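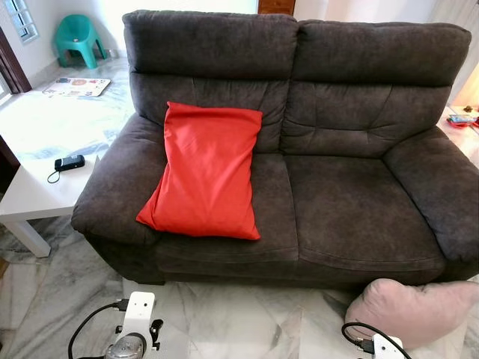

Search articles Enter keyword or author Go

4. The sofa and its pillows

4.1 Why we gave the sofa a section of its own

When we first planned the Imemico household survey, the sofa was one line on a long sheet, somewhere between the bookcase and the curtains, and we expected to deal with it in a paragraph. The people we visited had other ideas. Ask someone in Hovard how they tidy the living room and they will very often begin with the sofa, and quite a few of them never really leave it. It is where the laundry gets folded, where the dog is or is not allowed, where a guest is put to sleep with an extra blanket, and where the room is judged to be either "done" or "not done" when the doorbell rings. By the end of the October visits we had so much material on sofas, and on the pillows that live on them, that it seemed a shame to squeeze it into a table.

Of the 339 households in the survey, 253 kept at least one loose pillow on the main sofa. By a loose pillow we mean one that is not part of the furniture as sold and that can be picked up and carried off to another room, as pillows so often are. We left out folded blankets, stuffed animals (there were a good many, some with names) and the long bolsters that belong to daybeds.

4.2 Where the pillow sits

Earlier work on the subject, such as it is, tends to treat the pillow as decoration and so looks for balance: one at each end, or a matched pair meeting in the middle. We found plenty of that on three-seat sofas, particularly in the Cosgrove part of town, where the front rooms are larger and get less use on an ordinary evening. On two-seat sofas the picture is much less even. There the most common arrangement was a single pillow, stood up against one of the back cushions, with the other seat left clear.

Figure 2 gives a plain case. The sofa is a dark two-seater with thick padded arms, and its one pillow, a bright red one, is propped against the left back cushion at a slight tilt. We would code this as "single, upright, one side." We made no attempt to record how straight a pillow was standing, having found during training that the two coders could argue over a few degrees of lean for most of a morning.

Figure 2. Two-seat sofa with a single red pillow set upright on the left half. A low white side table stands at the left.

When we asked people why their pillow was on the side it was on, the answers came slowly, as they do with things one has never been asked about before. Many named the side table. If there is a table at only one end of the sofa, that end is the place for the cup, the book, the glasses and whatever needs charging, and so it is the end where a person settles in for the evening with something behind the back. Others put the pillow on the side they did not use themselves, so that it would be out of the way and would still look nice from the door. We met both habits often enough that we would warn against guessing which seat is the favorite from the position of the pillow alone. A photograph will tell you where the pillow is — it takes a conversation to learn whether anybody leans on it.

4.3 Back cushions and the need for a pillow

Something we had not thought to ask about, and were glad to be told, was the shape of the back. Sofas with tall, divided back cushions, the kind with a rounded section for the head and a softer one lower down, already offer a good deal of support, and several owners of such sofas said a throw pillow behind them pushed them too far forward. In these homes the pillow had drifted into other work. It went under the knees or across the lap beneath a plate or a laptop, or it served as a headrest for somebody lying lengthwise with their feet over the arm. Thick rolled arms are apparently comfortable enough for feet but a little high for the neck, and the pillow makes up the difference.

The low, straight-backed sofas sold under the Bonetti name, which were popular in the newer apartments, gave us the opposite pattern. Their owners kept more pillows and used nearly all of them for the back. One retired couple had lined them up in order of firmness and were kind enough to let us try each one.

4.4 Color

We had meant to say very little about color and will try to keep to that. Dark upholstery was usually explained in practical terms (children, coffee, a long-haired cat), and the pillow was then spoken of as the place where a person could please themselves. A pillow is cheap next to a sofa, can be swapped with the seasons, and can be hidden in a closet if it proves to be a mistake. Red came up again and again in these conversations as the color people would put on a dark sofa but would never choose for the sofa itself. "It wakes the room up" was how one woman put it, and we heard nearly the same words from a neighbor on another floor.

4.5 Tidying

In 16 households we were able to stay while the living room was straightened for the evening. The order varied a great deal, but the pillow came late in almost all of them, after the cups had gone and the seat cushions had been tugged back into place. Some people plumped it with both hands and some gave it a single pat. We take up these finishing gestures again in Section 5, together with the smoothing of bedspreads, where they are easier to follow.

Contact the editors | Copyright 29 November 2020, Imemico Household Survey, Hovard | Back to top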